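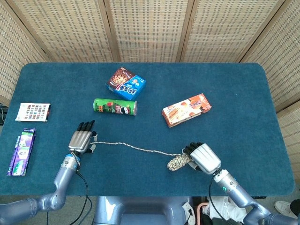 Station 2, rope and packages laid out on the felt.

Katene Robotics Club
Bench safety checklist, two-arm station
Inspected 4th December, before the afternoon session
Marks: OK / FIX / NOT CONVINCED

1. Emergency stop reachable from both student positions
OK. Pressed it twice from each side. Arms stopped all four times. I would still like it mounted. At present it is held down with tape, and the tape is new every time I look.

2. Cables clear of the work area
FIX. Black cables hang from both hands. The Pranlow notes say "route along forearm and clip." One clip per arm is not what I call routing. Add three more on each side before the next session.

3. Status light working
OK. Green on the right forearm. The team treats green as "safe to reach in." Green means powered and ready. Please change the wording on the card by the door.

4. Table surface and edges
OK. Felt flat, corners rounded, no lifting at the front.

5. Screen around the table
NOT CONVINCED. The risk sheet lists the folding screen as a "guard." It is woven panels with wooden strips. It keeps people from wandering in from behind, and I'll give it that much. It will not stop a thrown can. Strike the word guard.

6. Objects suitable for the task
OK with comments. Boxes and a snack can, nothing glass, nothing sharp. The purple box is very close to the left edge. Start positions should be at least a hand's width in. Nothing gets eaten afterward, whatever the team says about sealed packages.

7. Rope task
FIX. This is the one I don't like. Rope between two hands can pull one arm against the other, and the Drovau controller only trips on motor current. The team says it has never happened in 1,269 logged runs. The log also has no column for it. Add the column, then tell me again. Until then, half speed, and no fingers near the coil.

8. Floor
FIX. White cloth or bag on the floor to the right of the table, exactly where a person steps back. Move it. Same comment as in June.

9. Footwear and clothing
OK. Closed shoes on everyone. Sleeves and lanyards not checked this time.

10. Hours and maintenance
NOT CONVINCED. Left hand shows 1,405 cycles since service, right hand 3,639. Either the right one does most of the work or somebody reset the left. Find out which before the Plunent demo.

Result: may run at half speed with one adult at the stop. Items 2, 7 and 8 to be rechecked. Item 5 needs only a pen.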